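Course Handout, Unit 4: Sorting a Mixed Table

Welcome back, everyone, and a special welcome to those of you who have moved over from the evening group. I'm Eimear Cullinane, and if you were in Unit 3 you will already know that I tend to wander a bit when I talk, so I've tried to get most of what I wanted to say down on paper this time. Please keep this handout in your folder with the one on drawers and cupboards. You'll want both when you start on your home project in August.

Where we left off

Last time we talked about storage, meaning the places where things are supposed to live. This unit is about surfaces, which are the places where things end up. I think surfaces are much harder! A drawer has a front and you can shut it. A table just sits there being flat and handy, and every person who walks past it with something in their hands is tempted. At the Jallcombe center, where I taught for a long time before coming here, we had one long table by the door of the main room, and over a single afternoon it would gather up gloves, flyers, half a sandwich, somebody's reading glasses and a bicycle pump. Most of the people who left these things would have told you they'd put them down "just for a second."

So the first idea I'd like you to take from this unit is that a messy surface is usually a row of small postponed decisions. You aren't dealing with one big mess. You are finishing off decisions that other people (or you yourself, yesterday) began and then walked away from.

Reading a surface before you touch it

I always ask students to stand still for a minute before they pick anything up, and every year somebody finds this maddening. Bear with me. When you start grabbing right away, you nearly always start with the easiest thing, and then you're standing there with it in your hand and nowhere to put it, and down it goes again on the other end of the table.

While you're standing there, try putting what you see into the following groups in your head.

Refuse. Torn wrappers, used tissues, packaging that has done its job. Be a little careful with bags, though. A crumpled plastic bag looks like trash from across a room, and quite often it is, but give it a gentle squeeze first. I once threw out a perfectly good set of spare keys that way and had to go through the bin behind the Bevbridge library in the rain, in my nice coat.

Food and drink. Anything open, anything partly finished, anything with a cap or a lid. These come off the surface early, before you do any wiping or folding, so that you don't knock one over in the middle of the job.

Belongings. Clothing, belts, bags, glasses, books, anything a person might come back for. These never go in the trash, however long they've been sitting there.

Equipment that stays. Lamps, extension cords, the sign-in sheet and so on. Leave it where it is until the rest has gone.

The order of work

Once you've had your look, go through the groups in the order I've given them. Refuse first, then drinks, then belongings. Carry a small bag for the trash with you and set a tray on a chair nearby for everything else. I like a chair better than the floor, but if your knees are younger than mine you may do as you please.

A few notes on the things that give people trouble.

Water bottles. A shared table collects more of these than anything else, and two bottles of the same brand standing near each other are a real puzzle, as neither owner can tell which is theirs. Don't guess, and please don't pour one into the other to save space (I have seen this done). If someone is in the room, ask. If not, tip the water into the sink or onto a plant, put the empties in recycling, and keep the caps on or off according to your local rules. My own building in Skatham wants them on.

Belts and straps. A belt left on a table tends to spring open when you lift it, and the buckle will catch whatever is next to it. Pick it up by the buckle end, let the strap hang straight, and then roll it from the buckle outward into a loose coil. Don't roll leather tightly, and don't fold it flat, or you'll get a crease that stays. If you have a hook, hanging it by the buckle is kinder still.

Plastic bags. If a bag is clean and whole, smooth it out on the table, press the air out with the side of your hand, fold it lengthwise twice and then into a little square. If it's torn or sticky, let it go. You don't need to save every bag that comes into your life, though my mother would have disagreed with me.

Wiping down. Pale tabletops show everything, so wipe them last and with a cloth that's only just damp. Start at the back, where crumbs gather along the wall, and bring everything toward you. Go along the front edge too, underneath as well as on top. People rest their hands there all day.

Keeping it clear

A table that has been cleared will fill up again, and that is no reflection on your work. What helps is to give the postponed decisions somewhere else to go. Try a basket for belongings near the door, a bin within arm's reach, and a hook or two at shoulder height. At Jallcombe we put in all of these, and within a month the long table was being used for the sewing group again, as it was meant to be.

For your practice this week

Choose one surface that more than one person uses. Stand and look at it, sort it in your head, and only then clear it in the order above. Write down which group gave you the most trouble and bring your notes with you, even if they're scribbled on the back of an envelope. We'll share them over tea, and I'd especially like to hear from anyone who ran into something that wouldn't fit in any of the groups.

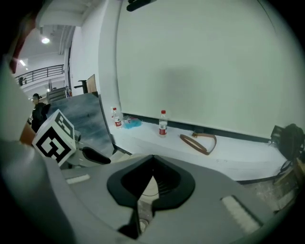 Those odd items are my favorite part of the whole course, so do bring them along if they're small enough to carry, and we'll find a group for them together before we go on to closets in the next unit.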